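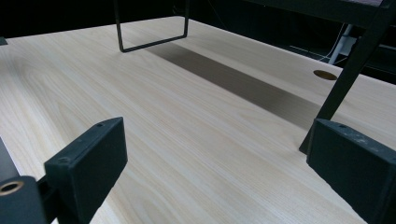 Pale wood, straight grain, and plenty of room to put something down.

I have been thinking lately about tables with nothing on them, or at least with a good wide stretch left open, and how rare they have become in the houses I visit (my own very much included, I should say right away, before my sister writes in).

When I was growing up we had one table, and it did everything. We ate at it, my father paid bills at it, and every July my mother covered it end to end with apricots. But between one job and the next it was cleared. You took your things with you when you got up, and if you left them they went on the stairs, and if you left them on the stairs you heard about it. At the time I thought this was a fussy rule. Now I think it may have been the kindest thing about that house, because any one of us could walk in with a project under one arm and sit right down to it.

My table today is a light-colored one, bought secondhand from Barrett Schumacher when he moved out of his place on Kusel Street. It has a lovely grain that runs the long way, and toward one end the lines go wavy, like sand after the tide has gone out. I'd owned it for 2 years before I noticed that part. It had been living under a fruit bowl, a stack of catalogs, the good scissors, three chargers and a birthday card I fully intended to mail!

What got me to clear it was a visit to Kanako Imai, who binds books in the back room of her apartment in Cloremwood. She finishes her work, wipes the table down, and puts every last tool back on the shelf, even if she'll want the same tools after lunch. I asked her whether that wasn't a lot of trouble. She said it took less time than looking for the bone folder. Then she made tea, and we drank it standing up in the kitchen, and I understood that the table was not for tea.

I won't go that far. I like tea on a table, and crumbs too, and I have no patience for those rooms in magazines where it looks as if a family has been asked to leave. Dinesh Munshi, who has argued with me about this over more than one dinner, says a bare table is a cold table, and that he wants to see the newspaper and the half-done crossword and know that somebody lives there. I take his point. I've spent some very happy evenings pushing his newspapers aside to make room for my plate.

Still, there's the pushing aside. I think it wears on a person. You want to write a letter or roll out some dough or help a child with a map of the rivers, and first you have to move a pile, and the pile has to go somewhere, and by then the child has wandered off and you're reading an old catalog. A good many things in my house never got started that way, including a quilt I bought the fabric for and will not discuss further.

So these days I clear mine at night, before bed, while the kettle is going. Most of what's on it belongs in a drawer or the recycling. I wipe it with a damp cloth and then a dry one, following the grain out of habit, and in the morning it's waiting there with the light on it, and I usually sit down for a while before I've decided what I'm going to do.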